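So for my film studies project I picked *Iltulora*, a courtroom movie hardly any of my friends had heard of (their loss!). I watched it 2 times in February, once just for fun and once with a notebook, and I filled way more pages than I planned.

The story follows a small-town lawyer, Duggan, who takes on the Grunodley mill after a flood. It's long, and the middle drags a little, but wow, that last hour! My main question was how the director keeps us on Duggan's side even when he's being a jerk.

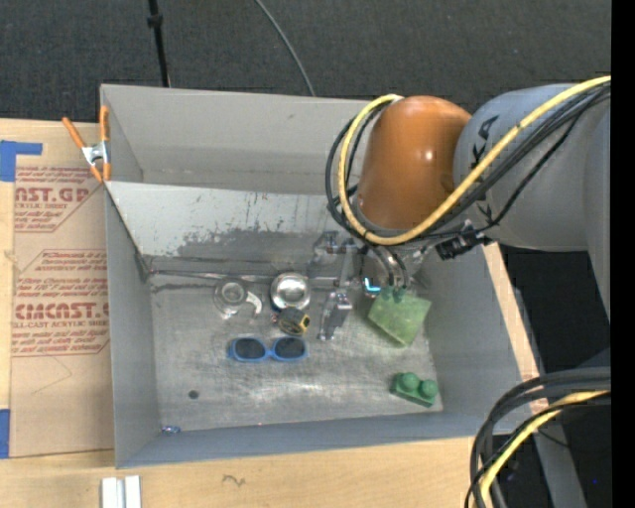 My answer is mostly sound. Whenever Duggan lies to a client, the music drops out and all we get is his breathing. I logged 194 cuts in the trial part, and the longest shots nearly always go to him, so we sit with him while he sweats.

Kumiko Sugawara read my first draft and thought I was too easy on the ending. Fair! The Indwood speech is corny, and I've added a paragraph on that. I still cried, though, both times.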